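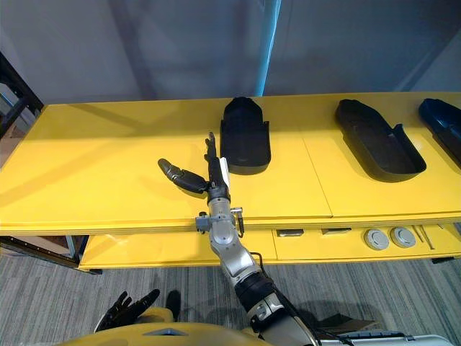
Tray pickup, collection notes, December

Start 9:40. Henk Kramer on the headset and gloves, me on the laptop and resetting the table between tries. New task today, and I've been looking forward to it for weeks: dark trays on the yellow table, right hand only, grasp by the side wall, lift, set down further along. Everything we've collected so far was boxes and cans, where you can be sloppy about which way the wrist is turned. The trays are long with a rounded end, so they punish you for that right away.

Setup as agreed with the Olvera people: three trays out, only the one nearest the middle counts, the other two stay as clutter. Right hand comes in from the left side of the tray with the thumb held wide, fingers together and pointing to the back of the table. Left hand stays parked low. If the left hand moves more than a little, throw the try out. Siven (the recorder) is logging joint positions for both arms anyway, so we'll be able to check that afterward.

First block

14 tries, 12 kept. The two we dropped were both my fault: I started the log after Henk had already begun to move, so the reach has no beginning. Need a fixed order. I say "log", he says "go", then he moves. We did it that way for the rest of the block and it felt much calmer.

What I love about this task is how much is decided before anything gets touched. You can watch Henk slow down with the hand open beside the tray, thumb out flat over the bare tabletop, and make up his mind about the height. Too low and the thumb drags on the table when he closes. Too high and the wall slips out between the fingertips. He says he's going by the gap he sees under the thumb. I asked him to keep doing the little pause, even though it makes the tries longer, and then marked each pause by hand in Siven so we can find them later. Would like to train one version with the pauses and one with them trimmed out and see which one hesitates more. My money is on the trimmed one, Henk disagrees strongly.

Thing to fix: the wrist bracket sits very close to the front lip of the table when he reaches in. It touched once, lightly, no marks on either. Moved the base back by a hand's width. He then had to stretch a bit for the far end of the tray but said it was fine.

Second block

Turned the middle tray between tries this time. First straight away from us, then at an angle, then with the rounded end toward us. I had a list of angles printed out and gave up on it after five minutes, since Henk could see me reading it and was planning ahead. Shuffled cards instead, face down, and I look at one only when he has his eyes shut. Silly but it works, and the reaches are clearly more varied now. Some of the recoveries are beautiful! On one of them he came in wrong, the tray spun under his fingers, and he followed it round and closed on the other wall in one go. Kept it, tagged "recovery". We should want more of those, and I'd rather we didn't ask for them on purpose, they look fake when you do.

21 kept in this block. Didn't write down the dropped ones, sorry. They're in the Siven log with the reason field empty.

Light: the shadow across the left half of the table moves during the session. Left it alone on purpose. If the thing can't cope with a shadow it's no use to anyone at Skiltitum, where the benches are next to a big door.

Black hand next to a black tray on yellow is a nice test for the vision side, by the way. Hand against table is easy. Hand against tray is mush in the small pictures we feed the model, and fingertips just vanish once they're over the wall. Two ideas: bigger crop around the wrist, or a bit of light tape on the fingertips. Prefer the crop, the tape will peel.

Quick training run over lunch

Only on the first block, roughly an hour, just to see that the files load. They load. Played it back in Demon with no arm attached and the predicted path swings in from the left and opens the thumb at about the right moment. On 12 tries! I know this means very little, it has seen one tray in one position and nothing else. Still ran down the hall to get Henk.

Open

Gripping force isn't in the files, only finger position. Ask whether Siven can take it as an extra channel.
Agree on what "set down" means. Henk lets go just above the table, I would like contact first.
Swap operators for the next block. I'm slower and clumsier than Henk, which ought to be good for the spread.
Fill in those reason fields before I forget what they were.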